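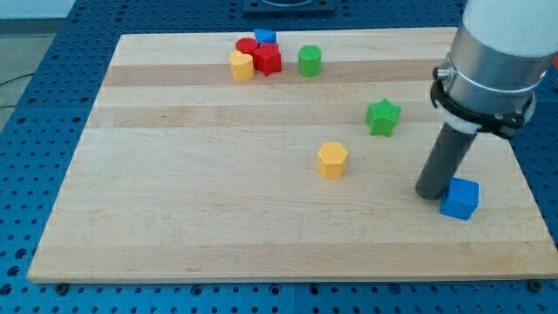 4. Setting out the board

Before you start, read section 3 if you skipped it, which you did. The Barstead shape set works on any flat surface, but it works best on a plain wooden board, where bright colours show up and small pieces can be slid about without snagging.

4.1 Lay the board flat and press each corner in turn. If it rocks, turn it over. If it still rocks, fold a piece of card under the low corner and tell no one.

4.2 Tip the blocks out gently. They are light, and a star will travel further across a kitchen floor than you would think possible.

4.3 Stand the cylinders on their flat ends. The hexagonal block also goes flat end up.

4.4 Stars may lie on either face. The heart should stand with its lobes upward – it looks sulky the other way.

4.5 Leave some pieces bunched together and some well apart. A tidy row makes the sorting games in section 5 far too easy, and the players will say so.

Note: The fine ridges on the blocks are left by the printing and are not a fault. Please don't sand them off. Arif Nasution sanded a whole set for us once, and we now own a set that nobody can pick up with cold hands.

Note: Colour and shape do not go together. There may be a red star and a green star on the same board, and a player asked for "the star" is entitled to ask which.

CAUTION: Do not wash the blocks above 40 degrees. The cube survives. The heart comes out looking like a potato.

CAUTION: Small parts. Keep the triangular block in particular away from anyone who still tests things by eating them, dogs included.

4.6 When every piece is settled, take your hands off the board and go to section 5. If a block has gone missing already, see "Lost pieces" on page 16, and look under the sofa first.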